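Write down what "picked up" means before you run anything

I've been fussing with simulated grasping for long enough now that my friends have stopped asking how it's going, and if I could talk the whole field into one dull habit, it would be this: decide what counts as a success, put it in a file, and leave that file alone until the runs are done. Take a cup lying on its side on a bare table. It sounds like the easiest job in the world (my aunt certainly thinks so!), and yet at Zalgate we once had 2 people score the same 100 trials and come out 41 apart.

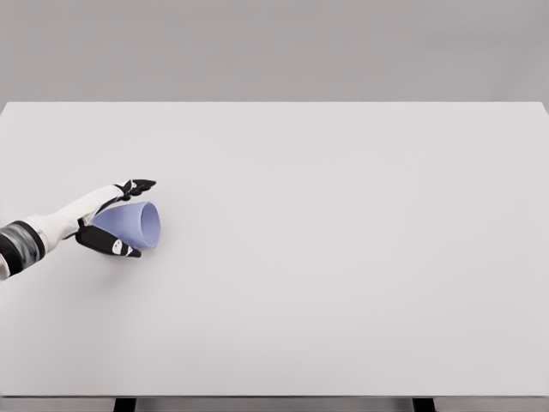 Both of them were careful, too, and both were sure they were following the rule. One was happy once the fingers had closed and the cup had left the table. The other wanted it held in the air for 5 seconds, and I can't say I blame either of them, seeing as our rule was a single line in an old April email. We've since borrowed a good deal from the way the Podorell group keeps its notes: the starting pose, the allowed contacts, the hold time, and what to do with a trial that times out with the hand still wide open.

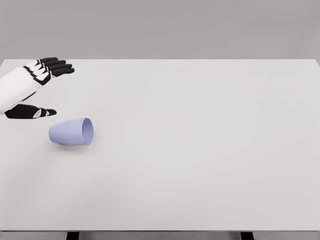

Hermine Zwahlen wrote back after reading a draft that I was letting simulation off too lightly. A hold time means very little, she said, unless the friction values are published right next to it, and she would rather see a poor score with every setting listed than a lovely one without. I've added friction to our sheet, and I'm still arguing with her over cup mass.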